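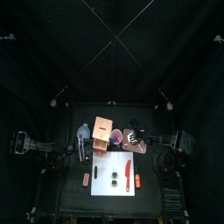

Equipment planning for bimanual tabletop cells

Equipment planning for a bimanual tabletop cell is the process of listing, pricing and scheduling the purchase of the parts needed to run two robot arms over a shared work surface. The term "cell" covers the arms, the grippers, the table, the enclosure, the cameras, the control computer and the objects to be handled. Cells of this type are bought mainly by teaching departments and small research groups, which tend to have a fixed yearly budget and little floor space.

Scope of the budget

A cell budget is normally split into capital items and consumables. Capital items are the arms, controllers, computer and cameras. Consumables are finger pads, cables, fabric, fasteners and handled objects. The dividing line differs between institutions, and an item below the local capital threshold may have to be charged to a running-cost account even when it will stay in service for years.

Arms and grippers

The two arms are the largest single cost. They are usually ordered as a pair from one supplier so that firmware, mounting plates and spare parts match. Reach is checked against the table before the order is placed: each gripper should be able to get to the middle of the work surface from its own side, with enough overlap for handover tasks.

Grippers may be quoted separately. Long, thin fingers suit small items set close together, and shorter fingers hold heavier items with less bending. A cell can be fitted with a different gripper on each side, but this doubles the range of spare parts to be stocked.

Table and enclosure

The table must carry both bases without visible sway at full speed. Framed tables with bolted corner fittings are common and can be altered later. The enclosure is often black fabric on a frame, which cuts stray light and gives the cameras a plain background. Rigid panels last longer and are easier to clean - they also cost more to ship and take longer to fit.

Cable routing is frequently left out of quotations. Power and data lines for two arms need slack, strain relief and a place to lie clear of the moving parts. Lighting should be priced together with the enclosure, as dark fabric absorbs much of the light in the room.

Handled objects

Typical sets combine household goods, stationery and toys: cups, jugs, trays, boxes with drawers, cutting boards, plastic food. Each object should be bought in duplicate, with the product code recorded, so that a lost or worn piece can be replaced by the same one. Retail lines change often, and a matching cup may be off sale within the year.

Sample budget

The Trekside teaching laboratory issued its planning sheet for one cell on 25 Jun 2024. Costs other than the arms and controllers were entered in US dollars as follows.

Table, frame and mounting fixtures: 3,789
Enclosure fabric and lighting: 1,236
Handled objects, two full sets: 368

The arms and controllers were quoted by Otetti under a separate contract, with a delivery time of 13 weeks. A competing offer from Flatow included installation but no spare fingers. Trekside placed the order with Otetti and set the first practical classes for October.

Maintenance and service life

Yearly maintenance covers joint inspection, recalibration and replacement of finger pads. Service contracts such as those sold by Meireles are priced per arm and exclude damage from collisions between the two arms, a common type of fault in shared workspaces. Buyers without a contract usually hold one spare gripper and one full set of cables.

See also

Collision checking
Depreciation of laboratory equipment
Parallel gripper
Workcell layout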